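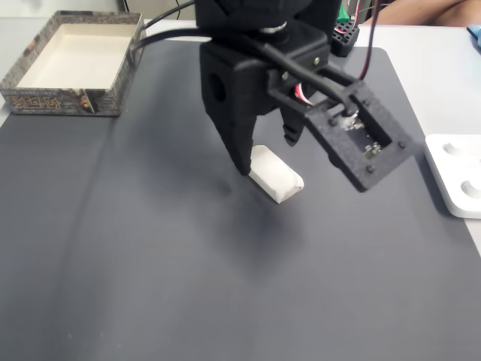 Foto: Arquivo / Redação Saúde

Effie Shearer voltou a subir as escadas de casa sem parar a meio. Parece pouco, mas para quem acompanhou os últimos meses desta professora de música de Clerkcombe é uma notícia enorme. Em janeiro, uma miocardite deixou-lhe o coração tão fraco que os médicos chegaram a preparar a família para a hipótese de um transplante. No dia 19 de maio de 2021 recebeu alta da consulta de reabilitação cardíaca, com o coração a trabalhar dentro dos valores normais e um horário de aulas já marcado no frigorífico.

A história começou com uma constipação banal. Effie, de 34 anos, tinha o nariz entupido, o corpo moído e uma tosse que não a largava, e continuou a dar aulas de violoncelo por videochamada, embrulhada numa manta. Ao fim de cinco dias a tosse passou e ela achou que o assunto estava arrumado. Na manhã seguinte acordou com uma pressão no peito que piorava quando se deitava.

"Pensei que tinha dormido torta", conta. "Tomei um comprimido, fiz café e sentei-me a afinar o violoncelo. Quando tentei levantar-me, as pernas não responderam."

Foi a vizinha do lado, Lovely Panganiban, quem chamou a ambulância. Tinha ido devolver uma travessa e encontrou a porta encostada e Effie sentada no chão do corredor, pálida, a falar com dificuldade. As duas mal se conheciam até essa altura – trocavam bons-dias e pouco mais. Hoje jantam juntas quase todas as semanas!

No hospital, as análises mostraram marcadores de lesão cardíaca muito acima do esperado e o ecocardiograma confirmou que o ventrículo esquerdo quase não se contraía. O diagnóstico foi miocardite fulminante, uma inflamação grave e súbita do músculo do coração que pode surgir depois de uma infeção viral, incluindo infeções que à partida parecem ligeiras. Effie foi transferida nessa noite para os cuidados intensivos, onde a tensão arterial continuou a descer apesar da medicação.

A equipa, chefiada pela cardiologista Mehrangiz Abbasi, decidiu ligá-la a um aparelho de suporte circulatório, que fez o trabalho do coração e dos pulmões enquanto a inflamação não cedia. Esteve assim sete dias.

"O coração dela precisava de descanso e nós precisávamos de tempo", explica Abbasi. "Numa miocardite deste tipo, se conseguirmos atravessar a pior fase, a recuperação pode ser extraordinária. O difícil é atravessá-la."

Os primeiros dias foram os piores. O marido, Behrouz Bakhtiari, recebia um telefonema do hospital de manhã e outro ao fim da tarde, e entre um e outro andava pela casa com o telefone na mão. As visitas estavam restringidas por causa da pandemia, por isso gravou mensagens de voz que as enfermeiras punham a tocar junto à cama. Numa delas está a ler a lista do supermercado. "Já tinha dito tudo o que queria dizer", recorda, a rir. "Fiquei sem assunto e li-lhe a lista. Ela diz que se lembra das cenouras."

Ao quinto dia, o ecocardiograma trouxe a primeira boa notícia: o ventrículo mexia-se um pouco mais. No sexto, mais um pouco. Quando o aparelho foi desligado, ao fim de uma semana, o coração de Effie aguentou-se sozinho, e a enfermeira Miroslava Čierny, que tinha estado de serviço na noite da entrada, fez questão de passar pela unidade no seu dia de folga para a ver de olhos abertos.

"Nos cuidados intensivos vemos as pessoas no pior momento e depois perdemos-lhes o rasto", diz Čierny. "Ela mal conseguia falar e perguntou-me que música é que eu gostava de ouvir. Fiquei o resto do dia bem-disposta."
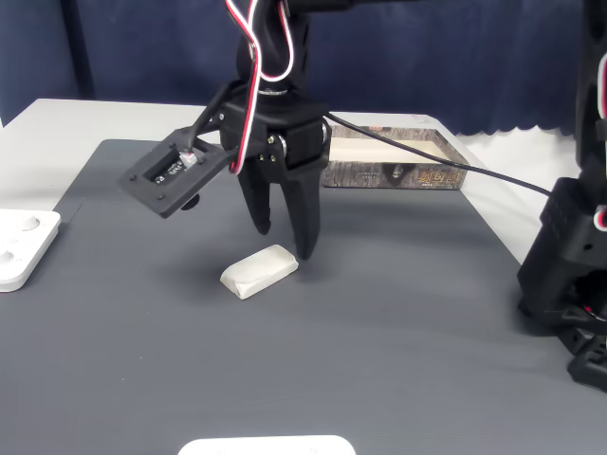
Acordar foi apenas o princípio. Effie tinha perdido massa muscular, não conseguia segurar um copo cheio e cansava-se a escovar os dentes. A fisioterapia começou ainda na cama, com exercícios de respiração e movimentos simples dos pés, e passou depois para o cadeirão, para o corredor e, por fim, para um lanço de escadas com um fisioterapeuta atrás e outro à frente. As mãos foram o que mais a assustou. Os dedos tremiam-lhe e a mão esquerda, a das cordas, não tinha força para carregar numa mola de roupa.

Behrouz levou-lhe então um arco velho, sem o instrumento, e Effie passou a treinar a pega durante os intervalos das refeições. As auxiliares habituaram-se a vê-la a tocar no ar. Quando regressou a casa, o violoncelo esperava por ela na sala, já afinado pelo marido – mal afinado, garante ela, mas a intenção era boa.

A família guardou um caderno com tudo o que foi acontecendo: os telefonemas, os nomes dos medicamentos, os turnos de quem atendia. Behrouz foi acrescentando também os passos que Effie dava por dia depois da alta hospitalar. O primeiro número redondo nunca chegou a aparecer no caderno, porque no dia em que ela quis chegar aos dois mil começou a chover e voltaram para trás aos 1.967. Effie sublinhou o número a vermelho e não quis que o marido arredondasse.

Abbasi sublinha que a maioria das constipações e gripes passa sem qualquer complicação e que a miocardite fulminante é rara. Ainda assim, há sinais que não devem esperar: dor ou pressão no peito, falta de ar em repouso, palpitações que não passam, desmaio ou um cansaço fora do comum durante ou depois de uma infeção. Nesses casos, aconselha a médica, deve procurar-se ajuda urgente, mesmo quando a pessoa é jovem e não tem historial de problemas cardíacos.

"A Effie era saudável, não fumava, andava de bicicleta", lembra. "Se a vizinha tivesse ido devolver a travessa à tarde, não sei se estaríamos a ter esta conversa."

Outro conselho que a cardiologista repete aos doentes é o de não terem pressa com o esforço físico. Depois de uma miocardite, o exercício intenso fica proibido durante vários meses, mesmo para quem se sente bem, e o regresso faz-se aos poucos e com exames pelo meio. Effie continua a tomar medicação e tem nova ressonância ao coração marcada para julho. A bicicleta ainda está na arrecadação, com os pneus vazios. O violoncelo, esse, teve autorização muito mais cedo.

Os alunos também não ficaram parados. Enquanto a professora esteve internada, sete deles gravaram cada um a sua parte de uma peça que andavam a estudar, e a mãe de um dos mais novos juntou tudo num único vídeo. Há entradas fora de tempo, um cão a ladrar no segundo andamento e uma nota final que se prolonga muito para lá do que o compositor pediu. Effie viu-o no hospital, ainda com oxigénio, e conta que corrigiu mentalmente a posição do braço de pelo menos três.

"Chorei imenso", admite. "Depois pedi para ver outra vez, para tirar apontamentos."

As aulas recomeçam com um horário reduzido, duas por dia, sempre de manhã. Para já continuam à distância, mas Effie está a preparar um pequeno concerto ao ar livre no jardim do prédio, assim que as regras o permitirem. Convidou a equipa dos cuidados intensivos em peso. Miroslava Čierny já respondeu que vai, e que quer ouvir qualquer coisa alegre. Lovely Panganiban ficou encarregada da comida e promete levar a famosa travessa, desta vez cheia.

Notícias relacionadas

Palpitações depois de uma gripe: quando ir ao médico
"Voltei a andar aos 61": a recuperação de um carteiro de Clerkcombe
Cuidados intensivos: como preparar o regresso a casa
Falta de ar em repouso, um sinal a levar a sério
Música e reabilitação: o que dizem os terapeutas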